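Keeping a practice pad going (and other sewing-up tips from my bench)

I get asked about suture pads a lot, mostly by people who bought one, made three cuts right down the middle and then wondered where the rest of their practice was supposed to go. Been there! I ruined my first Clatidix pad in one evening. So I've written down what I do now, in no special order.

Start small with your cuts. A short, shallow slit is plenty for a couple of stitches, and if you leave a good thumb's width between it and the next one, a single pad will last you months. I mark mine out lightly before I ever pick up a blade. And go across the pad sometimes instead of always up and down, because your wrists get lazy if the line always runs the same way.

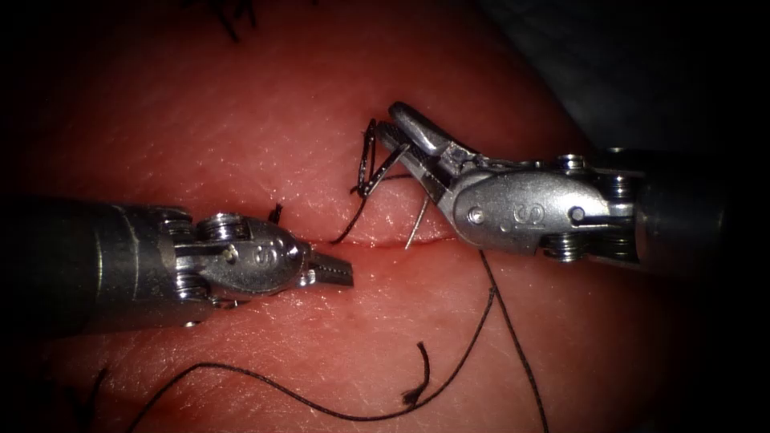 Darlene MacLeod: I'd add that you should start at the middle of the pad and save the edges for later. Mine curl where they get thin and the stitches there always pull crooked. Also, wash off the powder it ships with or the thread drags something awful.

Yes to the washing. Lukewarm water, a drop of dish soap, pat it with a lint-free towel (paper towel leaves fuzz in the creases and you'll be picking it out with tweezers until midnight). Then I let it sit flat overnight. The Dhillon pads come a little greasier than the others, so those get two washes.

Light matters more than I ever gave it credit for. I had a desk lamp shining straight down and the glare off the skin drove me nuts, so now it comes in low from one side and the groove shows up nicely. I bought a 400 lumen clip-on from Brisau and it's been fine, though the clip is kind of cheap.

Thread! Dark thread on a pink pad, every time. I tried a clear one once to save money and couldn't find my own knots. Cut 8 inches for a simple stitch and you'll have enough to wrap your loop around the jaws without fighting it. If the loop wants to lie flat on the pad, let it, and keep the short tail where you can reach it before you start pulling.

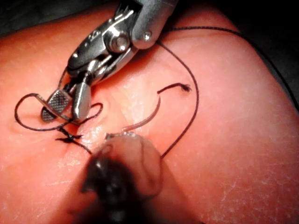
Photo: Jonatan Wallin

Put the needle down where you can see the whole curve of it. I know that sounds fussy, but a curved needle that rolls under a loop is how you end up with a snarl, or a poked finger. I count mine in and count them out, and the bent ones go in an old mint tin with a lid that snaps.

Leave your old knots in for a while, too. I used to snip everything out at the end of the night, and then I had nothing to compare against. Now I leave a row in until November or whenever the pad gets crowded, and wow, the early ones are ugly. Trim the ends a bit so they don't snag the next thread.

When a pad's finally done, flip it over. Plenty of them have a usable back side, and the Hasamau one I have now got 40 more stitches that way. Store it flat in a zip bag, away from the radiator, with nothing heavy on top.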